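Marietjie Sithole sorts cables at the Dustberg repair room, and she starts with a bare table. "I clear everything off first," she says. "If there's one plug left lying there, it ends up in the wrong bag."
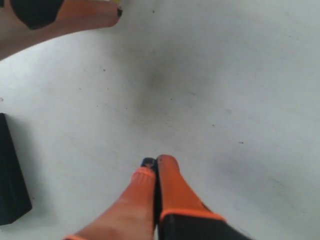

*The pale work surface at Dustberg.*

She took over the network parts in December, when up to 900 leads were still in boxes from the old Hikeck office. Most were knotted together. She works on one piece at a time and labels it before she picks up the next.
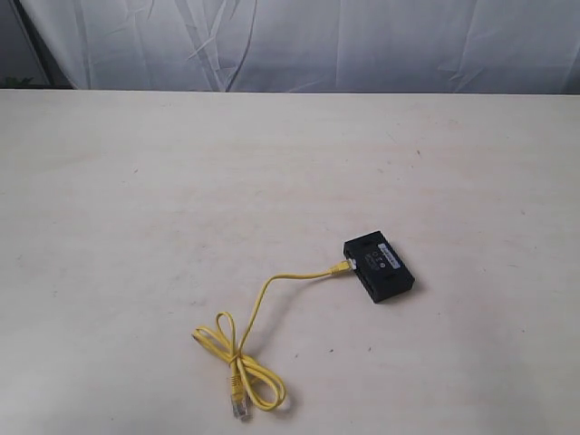

Small parts go in a drawer with 16 sections. "Adapters get lost faster than anything," Sithole says. "I bag them with their leads now."

The table itself gets wiped at the end of the day. 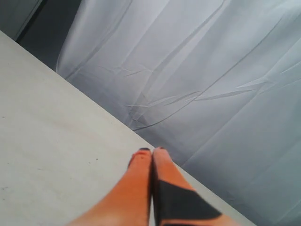
She doesn't use cable ties. They pinch, she says, and people cut the lead when they cut the tie. She buys cloth straps from Didenko in packs of 100. 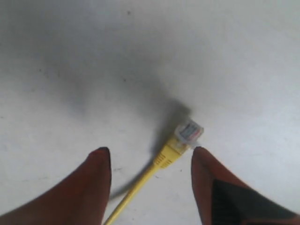 Coiling is the slow part. Sithole lays each lead out before she winds it, and looks for kinks along its length. A yellow network cable is easy to follow on a white surface. "The gray ones I check twice," she says.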